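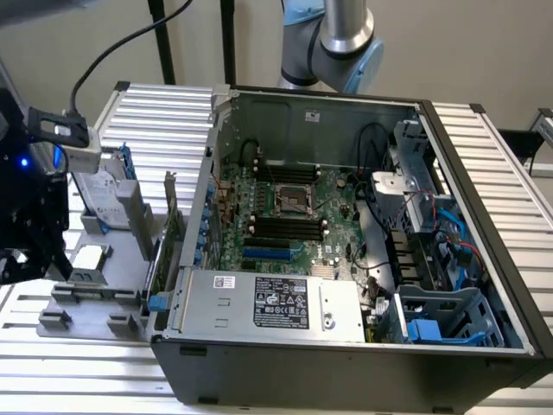
Thursday, late, kettle on

Well, the hedge is done, or the street side of it is. I had put it off since the forsythia went over, and this morning the sun was out and the ground had dried enough to stand a ladder on, so I got my boots on before I could talk myself into another cup of coffee. Sixteen bags of clippings, and I was so pleased with myself that I carried every one of them around to the side gate before lunch, which my back is now telling me about at some length.

I used the long-handled shears for the sides and only got the electric trimmer out for the top. The trimmer is quicker, of course, but I never get a nice line with it, and I like the sound of the shears. You can hear the birds in between. There was a robin who kept coming down to see what I had shaken loose, and I stopped far too often to watch.

After lunch I walked the lawn with a notebook. It came through winter better than I feared, except for the strip under the maple, where it is mostly moss with a few brave blades of grass sticking up through it. I have raked that strip every April since I moved in and every April it looks the same. So this year I finally called a lawn service, Trondura, the one with the green trucks that does the big corner lot. A very nice woman on the phone asked how much shade it gets, and did I know my soil, and I had to say I didn't. They want $167 for the raking, the aerating and the seed, and they will come back in 30 days to look at it again. I said I would think it over, and then I called back before I had even finished the dishes and said yes.

I did also get a price from Cloltisero, to be fair to everybody, but they wanted me to sign up for the whole season and I don't want somebody else mowing my grass. I like mowing! It's the moss I want rid of.
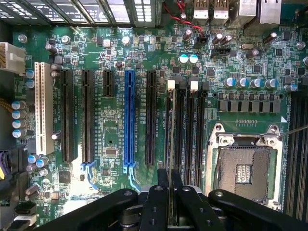 Motherboard with the processor socket empty.

The seed tray on the back porch has come on nicely. The peas are up, all of them as far as I can tell, and the sweet william too, though it's thin on one side where I was stingy with the seed. The tomatoes are still sulking. I moved them nearer the glass and turned the tray – I always forget to turn the tray – and gave them a drink from the little can with the long spout. If they don't perk up I'll buy plants at the Bitar nursery like I did last year and say no more about it.

Then I went out once more before dark, just to look at the hedge from across the street. There is a dip in it, over toward the mailbox, that I couldn't see at all from the ladder. It isn't a big one. I could level the rest down to meet it, but that would be taking off 5 inches all the way along, and I think it had better just grow out. I stood there a good while deciding this, and a man walking his dog told me it looked very smart, so there we are.

To do: oil the shears, call about picking up the bags, find the hose washer, and move the rhubarb pot out of the way of the lawn people.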